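Drumier Extends Order Cutoff for Local Flower Delivery in Flindham

3 April 2020

Drumier, the flower ordering service for independent florists, has changed its ordering rules for the Flindham area. Customers may now place a same-day order until 2 p.m. local time. The previous cutoff was 11 a.m. The change applies to all hand-tied bouquets, potted plants and sympathy arrangements sold through the service, and it covers every address inside the Flindham town limits.

Orders for outlying addresses will continue to require one full day of notice. Customers who enter a delivery address outside the town limits will see the earliest available date before payment is requested.

The later cutoff follows an agreement between Drumier and Palteck, the courier company that has carried its Flindham deliveries since January. Under the agreement, Palteck will run a second afternoon route through the town. The first route leaves the florists at noon and the second at 3 p.m. Palteck has assigned 16 drivers to the two routes, all of whom have been trained in handling cut flowers and filled vases.

"Families and offices in Flindham often remember a birthday at lunchtime," said Rizwan Kumarasinghe, regional manager at Drumier. "The shops have told us for a long time that they could fill those orders. What they lacked was a van at the right hour."

The largest participating shop is Mollah, which opened on Mill Street in 1961 and has remained at the same address. It will prepare most of the afternoon arrangements during the first month, after which orders will be divided among the other member florists according to the customer's location. Shops may decline an afternoon order if the flowers requested are not in stock. In that case the customer will be contacted by telephone and offered a substitute of equal or greater value, or a full refund.

Liv Ekström, head of design at Mollah, said the shop had changed its workroom schedule to allow for the second route. Roses, carnations and greenery are now cut and conditioned in the early morning, and a smaller batch is held back in the cooler for the afternoon. Tulips and other spring bulbs will be offered for as long as local growers can supply them.

Delivery prices are unchanged. Customers who spend more than the current minimum for free delivery will not be charged for the afternoon route. Business customers with a monthly account may use either route and will continue to receive a single invoice. Drumier currently lists 422 arrangements for the Flindham area, of which 200 can be ordered for same-day delivery. The remainder — chiefly wedding work, large standing sprays and imported orchids — must be reserved in advance.

All deliveries are left at the front door or with building reception. The driver rings the bell or calls the recipient, steps back from the entrance and waits until the flowers have been collected. A signature is no longer requested. Customers sending flowers to a hospital or care home are asked to call the receiving institution before ordering, as many have suspended deliveries of flowers and gifts to their residents and patients.

Card messages may be up to 30 words in length and are printed at the shop. Messages can be changed until the order leaves for the courier, and the customer service desk will confirm each change by email. Photographs of finished arrangements are available on request for orders placed by business accounts.

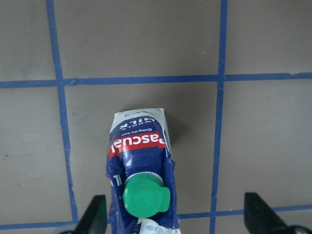

Can an order placed in the morning be moved to the afternoon route?

Customers may request the later route by calling the customer service desk before 11:30 a.m. on the day of delivery and giving the order number. There is no fee for the change, but an order that has already been handed to the driver cannot be moved.

Drumier will review the afternoon route at the end of its first three months. The review will consider the number of orders received, the condition of the flowers on arrival and the comments of the member florists. If the results are satisfactory, the company intends to offer the later cutoff in neighboring towns, beginning with those already served by Palteck.

Florists in the Flindham area who wish to join the service may apply through the member page on the Drumier website. Applicants must operate a staffed shop with refrigerated storage and must be able to confirm orders within one hour during opening times. Existing members do not need to reapply — their listings were updated with the new hours when the change took effect.

The customer service desk is open from 8 a.m. to 6 p.m. Orders received after the desk has closed are processed the following morning.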